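## Washing Out Tear Gas and Pepper Spray After a March

Strip at the door. Bag the clothes and keep the bag outside until the washer is free.

- **First pass:** cold water only, no fabric softener. Heat lifts the residue back into the air.
- **Second pass:** warm, up to 38 °C, with a full dose of detergent.
- Wash nothing else in either load. Run the drum empty once afterward.
- Jeans hold residue in the seams and the waistband. Turn them inside out for the second pass.
- Line dry outdoors. A dryer will spread whatever is left to the next load.

Pepper spray is an oil. Water alone moves it around – use dish soap on zippers, buckles and phone cases, then rinse. Wear nitrile gloves and throw them out.

Leather shoes can't be soaked. Wipe them with a damp soapy rag, change the rag, and wipe again. Andor Győri leaves his on the porch for 50 hours before a final wipe, and I have had no trouble doing the same.

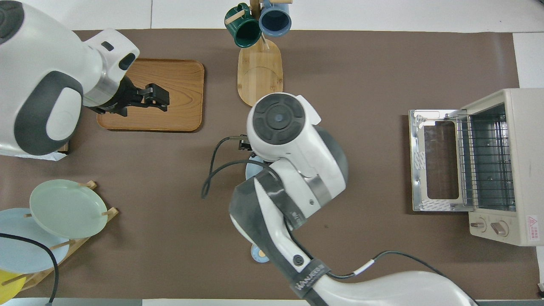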